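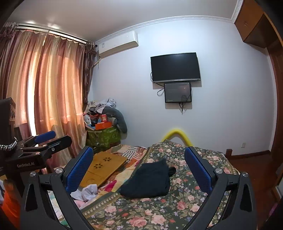
图2 铺有深绿色花卉床罩的床，床罩上有一件折叠的深蓝色衣物

搜索 请输入关键词 检索

4.2 沉默选项与意识形态归属的测量

上一节讨论了自我定位量表在两端的压缩现象，本节处理量表中部的另一个问题，即“无明确看法”这一选项的含义。政治态度研究通常把选择该项的受访者归入缺失值，或与中间立场合并。两种处理都预设该选项所表达的内容是同质的。Cuvgate调查的数据不支持这一预设。

该调查在Gowda市施测，回收有效问卷571份。问卷分为两部分，前一部分询问受访者对具体公共事项的态度，包括地方税、公共住房分配与学校招生范围；后一部分询问受访者如何理解自己的政治立场，以及是否愿意让同事、邻居知道这一立场。问卷平均用时近24分钟，高于预测试阶段的预期，主要原因在于后一部分含有开放式问题，受访者往往写下较长的文字。开放式回答由Jolien Cuypers与Josefien Desmet分别独立编码，意见不一致的条目经讨论后确定归类。

编码结果显示，选择“无明确看法”的受访者可分为3类。第一类为信息不足型，受访者对所问事项缺乏了解，并在开放题中直接说明。第二类为矛盾型，受访者同时认同相互冲突的理由，例如既主张降低地方税，又反对缩减由地方税支持的服务。第三类为回避型，受访者在具体事项上给出一致且可预测的回答，却在自我定位题中拒绝使用任何政治标签。前两类在既有文献中已有较多讨论，第三类则通常被误读为政治冷漠。

回避型受访者的特征值得单独说明。在具体事项上，其态度强度与自称有明确立场者没有系统性差异，投票意愿也不偏低。差异集中在公开表达一栏：该类受访者倾向于认为，一旦使用某个标签，他人便会把该标签所附带的全部主张归于自己。有受访者写道，自己同意某一派在住房问题上的每一项提议，但“不愿为他们说过的其他话负责”。此类表述在不同年龄组中均有出现，措辞亦较接近。

由此可以提出一个较为有限的解释。标签的使用成本由两个部分构成：其一为被对立群体识别的成本，其二为被本群体要求保持一致的成本。以往关于表达压力的模型多只考虑前者，并据此预测，当地方舆论趋于一边倒时，少数派的沉默会增加。按照这一逻辑，在舆论分布较为均匀的地区，沉默应当减少。Gowda市各选区的舆论分布差异较大，可对该预测作初步检验。结果是，回避型受访者的比例在舆论均匀的选区并未下降。若把第二种成本纳入模型，这一结果便不难理解，因为群体内部的一致性要求并不随外部对手的强弱而消失，在双方势均力敌时甚至可能加强。

需要说明的是，上述解释依赖于对“本群体”的界定。问卷未直接询问受访者认同哪一群体，本文以具体事项上的态度组合作为替代，将态度组合相近者视为潜在的同一群体。该做法的缺点在于，态度相近者之间未必存在任何实际联系，所谓一致性要求也就可能只存在于受访者的想象之中。不过，想象中的要求同样可以影响作答行为，就测量问题而言，二者的区别并不构成障碍；就因果解释而言，则须另行处理。

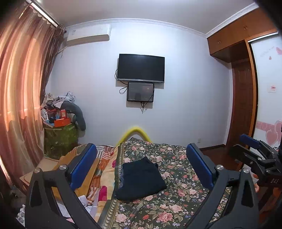 Griet Mulder在评议意见中指出，回避型与矛盾型的界线可能比本文所设想的更为模糊。按照她的看法，一个人在住房、税收与招生问题上给出一致的回答，只能说明所选事项恰好落在同一维度上；若把治安或移民事项加入问卷，其中一部分受访者很可能会转入矛盾型。她还认为，拒绝标签有时是对标签本身含义不清的合理反应，“把它称为回避，已经预先作了判断”。

这一意见部分成立。问卷所列事项确实偏重地方财政与公共服务，对文化议题覆盖不足，这是委托方Belteck在设计阶段为控制问卷长度而作的取舍。为估计其影响，我们利用开放题中主动提及文化议题的回答作了补充分析。在这一子样本中，原属回避型的受访者大多仍保持态度组合的一致，但也有一部分出现了分歧，其方向与Mulder的推断相符。鉴于主动提及者本身并非随机产生，该结果只能视为提示性的。

至于术语问题，本文保留“回避型”一词，但仅在描述意义上使用，指作答行为中具体态度与自我定位之间的脱节，不涉及动机评价。Liesbeth Dierckx曾建议改用“无标签型”。该词较为中性，然而会把矛盾型中同样拒绝标签的受访者包括在内，分类的互斥性难以保证，故未采用。

在操作层面，上述讨论对编码规则有2点影响。首先，“无明确看法”不宜在录入阶段直接转为缺失值，应保留原始代码，并与具体事项的作答模式一并存储。其次，当研究目的在于估计某一立场的社会规模时，应分别报告以自我定位为准和以具体态度为准的两个估计值。两者之差可作为标签成本的粗略指标，但在不同地区之间比较时，须先确认事项清单对各地的适用程度相当。

另有一项技术性限制涉及施测方式。部分问卷由访员当面完成，其余由受访者自行填写。当面作答者选择“无明确看法”的比例较高，但在编码后，增加的部分主要落入信息不足型，回避型比例在两种方式之间未见明显差别。Eustaquio Mendoza认为，这可能与访员的追问方式有关：访员手册要求在受访者犹豫时重复题干，而重复题干容易使受访者以为自己理解有误，从而以不了解情况作答。现有记录未保存追问次数，该推测无法在本数据中检验。下一节转入对自我定位量表两端的再加权，并沿用此处的分类。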